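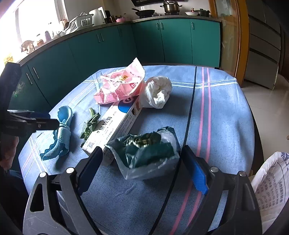
November, kitchen table again. Finger pads were the plan for the whole afternoon, the ribbed blue ones from Dallgate against the smooth set we have been using since Brokesham, and I'm glad I stuck to that and left the wrist alone (tempting as it was, with the Zaltero controller sitting there in its box!). The light blue towel has become my favorite thing to practice on, pinched at the waist so that it stands up in a loop, and I want it in every round from now on, together with the green bag, whose crumpled folds are about as unfriendly to a finger as anything I own.

Smooth pads first. I set the closing force low and worked up in small steps, and the towel was fine nearly all the way. Thin plastic was another story, it kept sliding out at the corner until I was squeezing far harder than I like. With the ribbed pads I could come down to 300 on the force setting and still lift it, 11 tries, 99 percent happy with how they felt. (Yes, Augustina, I know that isn't a measurement, the proper log has all 1,459 rows and you are welcome to it.)

Floor Aerts thinks the ribs will wear at the tips first and wants us to turn the pads around halfway through the month. Fine by me, though the screws are a nuisance and I'd like longer ones before anybody starts swapping them every other day. Jansen may still have a bag in the drawer.

Left for next time: leafy vegetables with the low setting, same pads, same order. Left finger feels a touch slow opening, so check the pivot before starting.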